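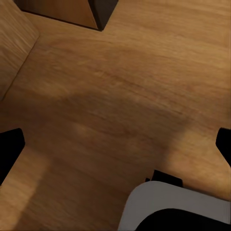
车间上了机械臂以后，我们这些分拣的人每天都在干什么（长文，慢慢看）

木工与小型制造 > 车间闲聊

榫头朝南 楼主
潜水好几年了，一直看大家聊刨子聊胶水，今天头一回自己开帖子，有点紧张，写得啰嗦请多担待。

先交代一下背景。我在Wirkstead上班，做木制件的，主要是积木、楔块、家具里垫的那些小木块，还有一点儿教具。厂子不大，我在分拣台干了七年，从站着干到坐着干，中间换过三把椅子。分拣这个活外人听着简单，就是一块木头拿起来，看纹理，看有没有崩边，摸一下斜面顺不顺，然后放到该去的地方。可是真干进去了是有滋味的，手感这个东西慢慢长在身上，到后来闭着眼睛捏一下就晓得这块是从料的哪一头下来的。

去年六月，厂里开会说要上机械臂，牌子叫Radu，配的仿真软件叫Urnus。会开得挺客气，老板买了西瓜。说的话大家都能猜到，无非是不裁人，转岗，提升效率。我当时坐在后排，心里七上八下的，回家跟爱人讲，她说你先别慌，人家机器来了也得有人教它什么叫好木头嘛。后来发现她这话说得还挺准！

现在我的一天是这样过的。早上八点到，先去现场转一圈，看两台臂昨晚跑得怎么样，有没有夹坏的，有没有卡在那里等人的。然后就坐到电脑前面，打开Urnus，在里面看木块。对，在屏幕里看木块。新的件型要先在仿真里跑，夹爪张多开，从哪个角度下去，斜面朝左还是朝右，都在里面先试一遍，试得差不多了才下到现场。我的工作就是看着它试，觉得不对了就标出来，写几句话告诉做程序的同事为什么不对。

上个月我标了461条。有的就两个字，“太急”。有的写了一大段，比如楔块薄的那头不能夹，现场的木头一夹就容易起毛，屏幕里的木头不会起毛，所以程序那边的同事一直没发现这个问题。写这一条的时候我挺得意的，觉得七年没白站。

好处先说。腰好了。以前一天下来弯腰次数多得很，晚上躺床上要拿热水袋垫着，现在热水袋都不知道收到哪个柜子里去了。粉尘也少吃很多，咳嗽轻了。工资呢，基本工资涨了一点点，计件那块没有了，合起来算跟以前差不多，淡季比以前好，旺季比以前差。

不好的地方我想了好久怎么讲。就是手闲下来了。有时候下班路过料架，会忍不住拿一块起来摸一摸，摸完放回去，也不为什么。还有就是分拣台以前是围着坐的，大家一边干一边聊，谁家孩子考试了谁家腌了萝卜，一上午就过去了。现在一人一台电脑，背对背，聊天得转椅子。转来转去的，慢慢也就不转了。

想问问大家，你们厂里有没有类似的？换了岗以后适应得怎么样？尤其是从手上的活换到屏幕上的活的，我特别想听听。

刨花满地
沙发。楼主写得真好，看得我都想去摸木头了。

我在一个做楼梯扶手的小厂，五六个人，没有机械臂也买不起，所以只能当个听众。不过你说的那个背对背坐，我们隔壁做标牌的厂也是，以前中午那边吵得很，打牌的声音我们这边都听得见，换了设备以后安静了好多。我还以为他们搬走了呢。

问一句外行的，仿真里那个木头做得像不像？纹理这种东西电脑能做出来吗？

榫头朝南 楼主
回刨花满地：像一半吧。颜色是像的，暖暖的那种黄棕色，纹理也有，就是有点糊，像隔着一层没擦干净的玻璃看。光影做得倒是讲究。最不像的是边，现场的木块边上总有点小毛小刺，里面的边都是干干净净一条线。刚开始看的时候我老觉得那是塑料刷了漆，看久了也就认了，现在我梦里的木头都是那个样子的，笑死。

夹具老兵
我来说点不太中听的，楼主别往心里去。

我做自动化集成的，前后装过的线不少，Radu没装过，同类的装过。你现在这个岗位，按我见过的情况，是个过渡岗。一开始件型多，问题多，需要懂木头的人坐在那里标。等件型都跑熟了，你那四百多条意见都变成规则写进程序里了，这个岗位的量就会往下掉。掉到一个月几十条的时候，老板就会想，这个人是不是可以兼点别的。再往后就难说了。

我不是吓唬你，我是觉得你应该趁现在学点别的。Urnus那个软件，你别光会看，学会自己改参数，改抓取点，改夹爪开度。这些东西不难，比你练手感容易多了。会改的人和只会看的人，两年以后差得很远。

胶水没干勿动
楼上说的我部分同意，部分不同意，容我慢慢讲。

我在Porness，跟Wirkstead算是一条街上的同行（楼主说不定还来我们食堂吃过饭，我们食堂的排骨在那一片是有名的），我们上机械臂比你们早，三年多了。我本来是上料的，现在管三台臂外加一个质检位。

老兵说意见会越来越少，我们这儿没少。第一年确实往下掉过一阵，大家也紧张，以为要完了。后来老板接单的胆子大了，以前不敢接的小批量怪形状都接了，件型就一直换，一直有新的要教。我上月接手的一批，总共才197块，九种形状，放以前谁愿意干啊，换一次刀具的工夫都不够赔的。现在就是在仿真里排一天，第二天跑半天就完事了。

所以这个量掉不掉，我看主要在老板接什么单。要是就那么几种件年年做，那老兵说得对。要是单子杂，懂木头的人越来越吃香。

同意的地方是一定要学改参数。我当年就是吃了这个亏，头一年只会看，什么都要等程序那边的小伙子有空，他一休假我就干瞪眼。后来厚着脸皮求人家教，带了两个礼拜的橘子去，学会了。

榫头朝南 楼主
谢谢老兵，一点没往心里去，你这话比开会时候听到的实在。也谢谢胶水，你们食堂我真去过！排骨确实好，就是去晚了只剩汤。

参数我现在会一点点，夹爪开度会调，下降高度会调，别的不敢动。有一回我把开度调大了，想着斜的木块从两边套下去稳当些，结果夹爪在仿真里碰到旁边的挡板了，屏幕上跳出一堆红字，我吓得把电脑关了，坐那儿缓了半天，以为弄坏了什么。程序那边的同事过来一看，笑着说仿真里撞一万次也不要钱的。我干了七年活，从来都是一块料一块料省着过来的，突然有个地方可以随便撞，心里还真转不过这个弯来。

橘子这个主意好，记下了。

三角尺妈妈
我讲讲我这边的情况吧，我是车间里唯一带着小孩上班的（放学以后孩子在办公室写作业那种），所以看这个问题角度可能跟大家不一样。

我们厂是包装这一头的，臂是用来装盒的。没上之前是两班倒，上了以后改成白天一个班，晚上让机器自己跑，留一个人值夜。对我来说这个变化太大了，简直是救命。以前轮到夜班那几天，孩子要送到我妈那里去，来回路上就要一个多钟头，孩子在车上睡得东倒西歪的。现在我天天晚上在家，能看她写作业，虽然看作业也很生气哈哈。

可是值夜的那位老同事就不好过了。以前夜班一帮人，有说有笑，半夜还煮面。现在一个人守着几台机器，灯都关了一半。他说最怕的是机器停下来，一停就静得人心里发毛。后来他带了个收音机去，听戏。所以同一件事情，落到每个人头上真的很不一样，我高兴的时候也有点不好意思。

刨花满地
看到煮面那里突然很难过是怎么回事。

没有倒角
我来唱个反调。

楼主的文章写得有感情，但是我觉得有点把以前的日子想得太美了。我也干过分拣，干了四年，在一个比你们大得多的厂。围着坐聊天是有的，聊天聊慢了被组长骂也是有的。计件的时候谁手快谁手慢全贴在墙上，手慢的几个大姐上厕所都是跑着去的。我右手大拇指到现在阴天还疼。这个活要是全给机器干了，我举双手赞成，一滴眼泪都不会掉。

手感这个东西也是，说起来很玄，可厂里什么时候为手感多付过一分钱？计件的时候手感好的人也就是多拿几块，等机器来了，突然大家都说手感宝贵，要你坐下来一条一条写给它。那我倒想问问楼主，你那461条，厂里给你算什么？算工作时间？还是算一门手艺的转让？

榫头朝南 楼主
没有倒角你问得我愣了一下，下午还一直在想，回家路上坐过了一站。

你说得对，墙上贴名单的事情我们这儿也有过，早些年，后来换了车间主任就不贴了。我可能是赶上了好时候，才会记得都是聊萝卜。我们台子上手慢的那位大姐，机器来之前就走了，她要是在这里看帖子，大概不会觉得围着坐有多好。这一点我认。

至于那些意见算什么，合同上没写。就是算上班时间，跟以前分拣一块木头一样算。我以前没觉得有什么问题，你这么一说，我觉得好像是该问一问。你有没有什么具体的想法？我不太会谈这些，在家里买菜都是爱人讲价。

没有倒角
具体的想法就一个，留底。你写的每一条，自己存一份，什么件型，什么问题，后来程序改没改。到年底坐下来谈的时候，拿这个出来，比说我在分拣台干了七年管用得多。

公司机密的图纸什么的别存啊，就存你自己写的字的目录就行，别给自己惹麻烦，最好先跟主管打个招呼。

夹具老兵
这条支持。我补充一下，我装线的时候最头疼的就是没有这样的人。甲方派来配合的往往是闲着的那个，问他木头哪里不能夹，他说都能夹。跑起来一看，废了一筐。真正懂的人在台子上赶计件，舍不得放出来，放出来人家自己也不愿意，少干一天少一天的钱。

所以改成固定工资这件事，站在我的角度倒是好事，终于有人肯坐下来跟我说话了。站在你的角度，旺季少拿的那一块应该争取用别的名目补回来，比如件型调试补贴。有的厂是有的，每跑通一个新件型算一份，钱不多，是个意思。

胶水没干勿动
有的有的，我们Porness就有！叫“首件补贴”，跑通一个新件，给77块，谁标的谁调的两个人分。刚开始是只给调程序的，我们上料出身的几个去找老板磨，磨了一个多月，磨成两个人分。老板后来自己也说分得对，分了以后大家标得细了，废料少了好多。

不过也吵过架。有的件简单，方方正正一块，谁都能跑通，有的件是斜的，一头厚一头薄，跑三天都跑不利索，给的钱一样。于是方的抢着要，斜的推来推去。到现在也没有什么好办法，就是轮着来，轮到斜的自认倒霉，大家给他带杯奶茶。

刨花满地
我愿意跑斜的，奶茶要全糖。

榫头朝南 楼主
哈哈哈哈斜的真的难。我们现在跑的就是楔块，我跟它耗了快一个礼拜了。它躺在台面上，一边亮一边暗，从正上方看下去好像四平八稳的，夹爪一合，斜面那边就滑。我拿真的木块在桌上比划了好久，用两根筷子当夹爪，夹给程序那边的同事看，他看得比看我写的意见认真多了，最后干脆把筷子拿过去自己夹，夹掉地上三回。

我发现这样讲比写字快，现在我桌上常备一双筷子，食堂阿姨问过我两次怎么老不还。

学徒还没出师
弱弱地冒个泡。我是去年进厂的，算新人，进来的时候臂已经在了，没有经历过大家说的以前。

我想说的是，我们这一批新人有个问题，就是不认识木头。师傅们是先摸了好多年才坐到电脑前的，我们是直接坐到电脑前的。仿真里的木头看了不知道多少块了，到现场拿起一块真的，正反面都分不清。师傅说这块湿了，我摸着跟那块一模一样。主管让我去标问题，我看每一次抓取都觉得挺好的，一条也写不出来，坐在那里手心出汗。

有没有前辈可以教教我，像我这样的应该怎么补？我们这儿分拣台已经拆了，想去练都没有地方。

三角尺妈妈
孩子别急，谁都是从分不清正反面过来的。

胶水没干勿动
小朋友这个问题问到点子上了，我们厂去年也碰到这个。我讲讲我们怎么弄的，不一定适合你们。

我们现在规定新人头三个月，每天上午不碰电脑，去料房帮忙。码料，量含水率，挑料，打扫也干。一开始新人有意见，说招进来讲好是操作自动化设备的，怎么天天扛木头。老板差点就松口了，是我们几个老的坚持，说不扛木头的人标不出东西来。后来那一批里面有个姑娘，扛了两个月，自己跑来跟我说，仿真里那个件的纹路方向放反了，现场会劈。我去一看，还真是。我高兴得中午多给她打了一份排骨。

你们台子拆了，废料箱总有吧？每天下班挑几块废的，猜它为什么废，写在上面，第二天找师傅对。猜错不丢人。我估摸着你猜上大约11箱，手上就有数了（这个数是我瞎编的啊，就是个意思，别真去数箱子）。

学徒还没出师
谢谢前辈！！废料箱有的，特别大一个，明天就去！

夹具老兵
这个新人问题我以前没认真想过，老实讲我们装完线就走了，三年五年以后车间里还有没有人认识木头，合同里不写，我们也不问。看了这个帖子觉得以后方案里应该加一条，分拣台不要全拆，留一张，哪怕每天只过一小筐。又占不了多大地方。

没有倒角
留一张台子可以，别留墙上那张名单。

榫头朝南 楼主
过了一阵子来更新一下，免得大家以为我坐过站没回来。

第一件，补贴的事情我去问了。在纸上写了稿子，进门紧张，稿子拿反了。主管人挺好，听完说这个事他做不了主，往上报，让我把留底的目录给他一份。我就给了，他翻了好一会儿，问我“太急”是什么意思，我说就是下去得太急，他说哦。目前还没有回音，有了我再来说。

第二件，留台子的事情，我们的分拣台本来已经挪到库房后面去了，我把老兵的话学给车间主任听（没说是网上看来的），他想了想，让人搬回来一张，放在窗户边上。现在新件型跑之前，我们会先在台子上过一小筐真的，做程序的同事也来过。他手笨，可是认真，现在会看崩边了。有天下午我们四个人围着台子，不知道谁先说起家里腌萝卜的事情，讲了半个多钟头，也没有人催。

第三件，学徒，废料箱猜得怎么样了？

第四件，椅子还是背对背的。我跟行政提了，说能不能转过来摆，行政说线槽是固定在墙那边的，转过来网线不够长。我自己去量了，差一米多一点，打算下个月买根长的。

学徒还没出师
猜到第三箱了！一开始十块错九块，现在大概能对一半。昨天师傅给我一块让我猜，我说是结疤边上裂的，他没说话，把那块揣兜里走了，我也不知道算对还是算错。

胶水没干勿动
揣兜里就是对了，我师傅当年也这样。

刨花满地
网线我有，上次给厂里布线剩了一卷，五米的，楼主私信我地址，邮费也不用出。

榫头朝南 楼主
那怎么好意思！已私信，给你回寄一盒我们厂的小积木，有一块斜的是我自己挑的，纹路特别好看。

三角尺妈妈
顺便替我们那位值夜的老同事问一句，有没有谁知道哪种收音机在车间里信号好一点？他那台一到半夜就沙沙响，戏听到一半就没了，急得他第二天早上到处问人后面唱的什么。

夹具老兵
柜子里的变频器干扰的，离电控柜远一点放，天线别贴着铁架子。实在不行就让他用手机下载好了听，找个孩子帮他弄一下，几分钟的事。

三角尺妈妈
好的，让我女儿去弄，她写作业没这么积极。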